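Status: 7 July 2018, second revision. The layout of the episode files is unchanged from the first.

# Paveck sheer-handling set

Demonstrations of cloth handling recorded at the Hisurard curtain finishing shop with hand-held grippers. Druvbridge trains the folding cell on them. The set holds 3000 episodes from 13 operators, all of them regular finishing staff on paid hours.

## Contents

- `episodes/` - video and jaw opening, one folder per episode
- `tasks.csv` - pick, spread, align, fold, hand over
- `shifts.csv` - station and shift, no operator names
- `notes/` - free text written by operators after a session

Sheers with a printed pattern are tagged `print`, plain ones `plain`. 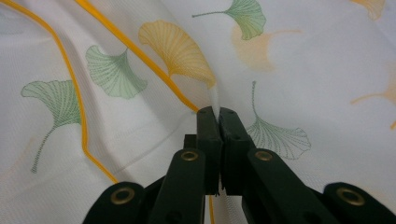
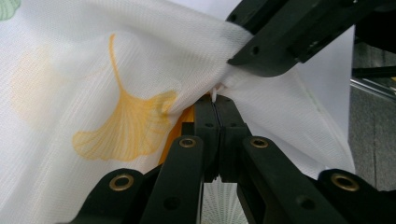
The folding cell went live on one line in December. It took over the straight folds on plain stock, and the operators on that line moved to inspection and to loading the cell. Printed sheers stayed with people. A translucent cloth with ginkgo leaves on it gives the model trouble, as a pale leaf on a layer behind can be read as a mark on the front one, and the grasp point lands on the wrong layer. Operators correct for this by feel. The notes folder has 19 entries on the subject, and they are more useful than the labels.

## Changes at the stations

- Standing time at the fold table is down. Time spent looking at cloth under the lamp is up, and several operators asked for shorter inspection blocks. Blocks are now 70 minutes.
- Piece rate was dropped on the automated line and replaced by an hourly rate. The other lines still run on piece rate - this is under review.
- An operator can stop the cell without giving a reason code.

## Known issues

- Jaw opening drifts in long sessions. Recalibrate with `wojcik-cal` before merging new episodes.
- Left-handed operators are underrepresented.
- Failed grasps are kept and flagged `miss`. Do not filter them out for training.

## Use

Internal to Druvbridge and Hisurard. The data may not be used to rate or compare operators.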